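Intake

The box-matching standard at the Gornside returns depot ran to 17 pages, and the clerk on the evening shift had read it more often than the people who wrote it. It defined a box as a rigid container with six faces. It defined a pair as two boxes received under one docket number. It did not say what to do when a customer returned a pair and declared only one.

The docket in question came in at the start of the shift, clipped to a padded bag from Mirkitz. Contents, as declared: one box, black, small. Reason for return: not ours. The bag held two.

The clerk logged the bag at station 9, entered the word "surplus" in the remarks column, and cut the lining along the seam as the standard required. There was no note in the lining. There was a receipt from the Drusness shop, folded twice, with the price torn off. The clerk flattened it, scanned both sides, and placed it in the sleeve with the docket.

Station 9 had a white table. All the stations did. White was specified in section 4 because returned goods were mostly dark and shed a visible dust, and because a screw dropped on white could be found again. The table at station 9 had been in service longer than the others and had a scuff near the working edge that did not respond to the approved cleaner. The clerk had reported it in May. The reply said that marks under the length of a hand were cosmetic.

The procedure for undeclared items was to set them side by side with the declared item and establish which was which. This assumed that one of them would match the declaration better than the other. Both were black. Both were small. The clerk read the declaration again and found no further adjectives. 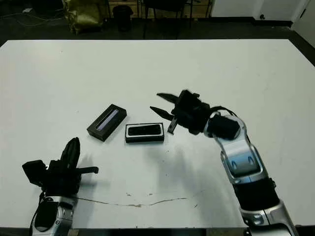
The difference was in the faces. One box had a narrow strip along the top, a pale color between lavender and blue. The other had a thin white border around the rim and a glossy black top with rounded corners. The catalog listed 4,000 items under "case, small" and could be filtered by color, by weight and by year of supply. It could not be filtered by strip.

The clerk began with weight. The box with the strip went on the scale first, then the box with the border. The readings differed by less than the tolerance of the scale. The standard permitted a second weighing and the clerk took it. The result was the same. Both figures were entered.

Next was sound. Section 11 allowed an item to be tilted once in each direction, close to the ear, with no shaking. The box with the border made no sound. The box with the strip made a short, soft sound when tilted to the left and none when tilted to the right. The clerk wrote "left only" and looked at the words for a while. There was no code for them. The closest was code 17, "loose part," which triggered an opening, and an opening required the consent of the sender.

The sender's number was on the docket. The clerk called it at twenty past eight. A woman answered, and the clerk read her the standard greeting, the docket number, and the description of the contents as found.

"There should be one," the woman said.

"Two were received."

"I sent one. I sent it back because it wasn't ours. It was on the shelf in the hall when we moved in."

"Which one did you send?"

The line was quiet. The clerk could hear a tap running at the other end, and then the tap being shut off.

"What are they like?" she asked.

The clerk described them. It took under a minute. The strip was given its color, both halves of it, and the border was described as thin. The woman asked for the part about the strip again.

"That one was my mother's," she said. "That one isn't supposed to be there. I had it on the table when I was packing the other."

The clerk entered this under "sender's statement," leaving out the word "mother's," which was not relevant to ownership as the form defined it, and then put it back in. The form accepted up to two lines. The statement fit.

"Does it make a sound?" the clerk asked. The question was on the list for code 17 and had to be put to the sender before consent was discussed.

"If you lean it to the left."

"And to the right?"

"No. It never did. We used to try."

The clerk made a mark beside the earlier entry. Under section 11, a sound known to the owner was a characteristic and did not count as a fault. Code 17 was withdrawn and the opening with it. The woman asked if anyone had opened it. The clerk said that it had not been opened at the depot and that the depot could not speak for the carrier. She said that was fine. She gave her address again, slowly, although it was printed on the docket.

The remaining box was now the declared item by elimination. This was a valid method, described in an appendix, and it required a second signature from a supervisor, who was on another floor and signed by tablet without comment. The box with the border was assigned to the Drusness line, where it would be held for the full term and then offered for resale if the shop did not want it. The clerk attached the label to the underside, so that it would not cover the glossy part.

The box with the strip had no line. It had not been sold by the shop, or not within the years the catalog covered, and it had not been returned in the sense the standard gave to the word. It could leave the building only as an outbound parcel, and outbound parcels required a sale. The clerk checked this against the older edition of the standard, kept in a drawer by Ó Briain Logistics when they ran the depot, and found a category that had been dropped in revision: "sent in error, to go back." Nothing in the new edition said the category was forbidden. It was simply absent.

The clerk typed it into the field by hand. The system underlined it in red and saved it.

Packing was done at the same table. The specified carton was the smallest stocked size and was still too large, so the clerk lined it with paper, crumpled to the density shown in the diagram, and then added more than the diagram showed. Orientation was at the discretion of the packer for any item without liquid. The clerk set the box in with the strip facing up, tilted it once to the left, heard the sound, and closed the flaps.

The carrier's last collection was at ten. The carton went onto the belt at nine forty with a printed label and a handwritten line beneath it, asking that it be kept level. The belt had a slope where it crossed the loading door. The clerk knew the slope, walked alongside as far as the yellow line, and held the carton flat with one hand until the belt evened out.

Back at station 9, the clerk wiped the table down, including the scuff, and recorded the time taken. The target for an intake was two minutes. The field for the reason offered a menu, and the clerk scrolled through it to the bottom and selected "other." A box appeared for details. The clerk wrote "sound confirmed by owner," closed the docket, and reached for the next bag.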